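Visiting the Lumo guest rooms at Primmont, 9th September

I had been meaning to get over to Primmont ever since July, when Vesna Matić wrote to say that the Lumo rooms would be open to visitors for an afternoon, and I am so glad I finally made the trip. The bus from Skastow takes 43 minutes, and Vesna met me at the gate with tea already made.

We went up to the small bedrooms first – my favorite part of any house. 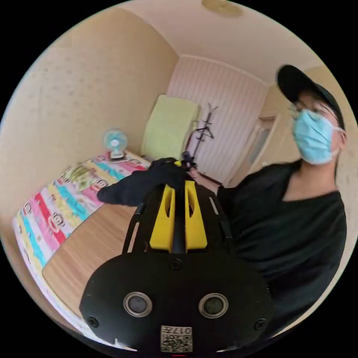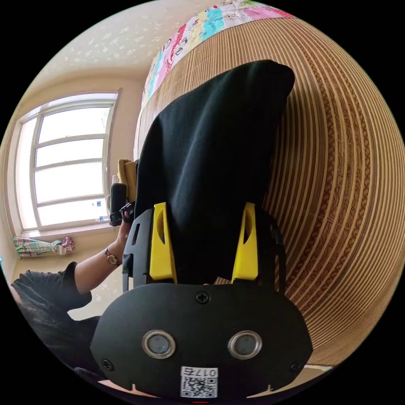
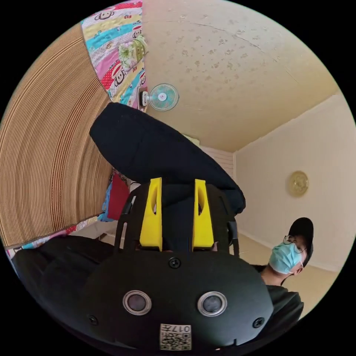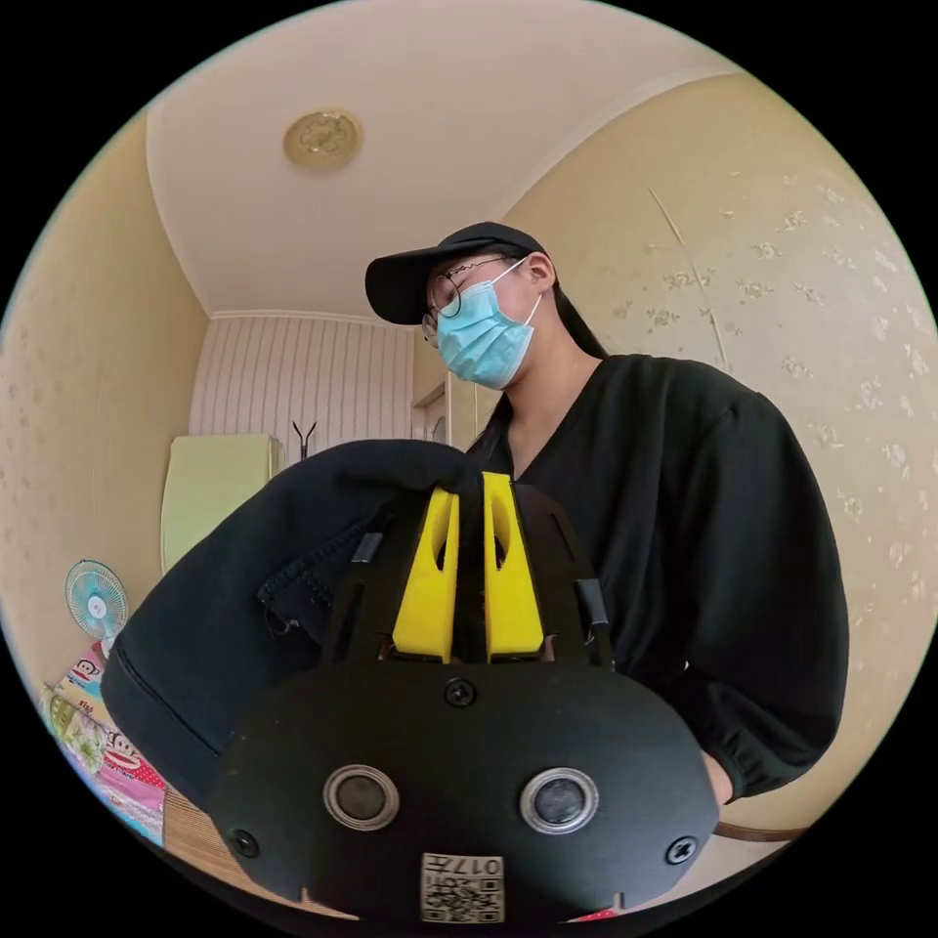

One of the small rooms, with folded black cloth and the woven bamboo mat on the bed in the second picture.

I have a weakness for cheerful bedding, and the monkey faces won me over at once. Pink, turquoise, yellow and white, all together and not a bit shy about it! I slept under something very like it as a child, and I told Vesna so at greater length than she probably wanted. The bamboo mat took me back too – my grandmother swore by hers all summer long and wouldn't hear a word about mattresses. I liked the big window with its white frame as well, and the patterned bundle in green, white and pink tied up at the foot of it.

Afterward we had plum cake in the downstairs kitchen and talked about folding, of all things. Vesna rolls her sweaters and I lay mine flat, and neither of us budged. She also showed me the old Pelkonen linen press in the hallway, which she bought for 20 at a house sale and which still squeaks terribly. If you go, bring soft shoes for the stairs and leave time for a second slice.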